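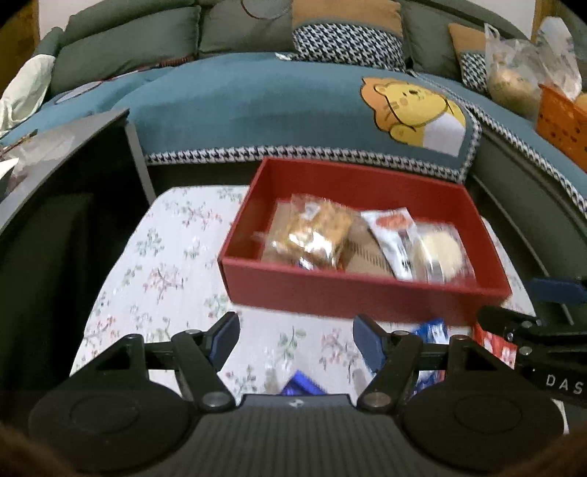

The red box on its flowery cloth, with the teal sofa behind

Snack Box Gallery - a bit of a nose through the treats

I've been promising to write something about our snack box afternoon in Susutville, and I've finally sat down with a cup of tea to do it. It was meant to be a quick tidy of everything that had piled up after January, and of course it took far longer than that, because everybody who came past wanted to know what we were doing and whether there was anything going spare (there was, for a while!).

The red box has lost its lid somewhere between the old flat and this one, but it's the perfect depth for packets, so it stays. In the first picture it's got four things in it: a clear bag of something golden and crunchy, a brown packet tucked partly under that, a white wrapper with red and black printing, and a round pale cake in clear wrapping at the right-hand end. The cake is the one I'd go for. I never learn what any of these are called, I just go by the wrapper.

And yes, I know some of you only come here for the sofa! Please look at the houndstooth trim on that cover, and the yellow cartoon fellow with his white cup. We can't agree if he's a lion or a cat. I say lion. The five cushions along the back are usually in a heap by teatime, so enjoy them while they're standing in line.
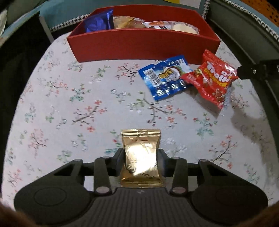 Words and pictures by the Snack Shelf Editor, Sowah Gallery Pages

A little gold packet, upright and catching the light right across the middle. I love a gold wrapper - it makes even a plain biscuit feel like a present, though I couldn't tell you what's inside this one. Look at the crimped edges top and bottom too, I do like a proper crimp. There are a couple more wrappers lying on the cloth over to the right.

The tablecloth comes out nicely here as well. From further back it's all pink blossoms and green leaves, but close up you get thin brown branches and bits of coral, mint and teal. It cost me 15 at the Skasel market and I nearly put it back, which would have been a terrible mistake. It's a bit of a pig to iron.

A few odds and ends before I go. This is gallery number 71, if you're keeping up, and the older ones are all still on the Gaston page under Kitchen and Table. The last tablecloth gallery had 192 visits in its first week, which made me very happy indeed - thank you! If you've got a snack box of your own, send me a picture and I'll put it up with the next lot. Boxes, tins, old drawers, I'm not fussy.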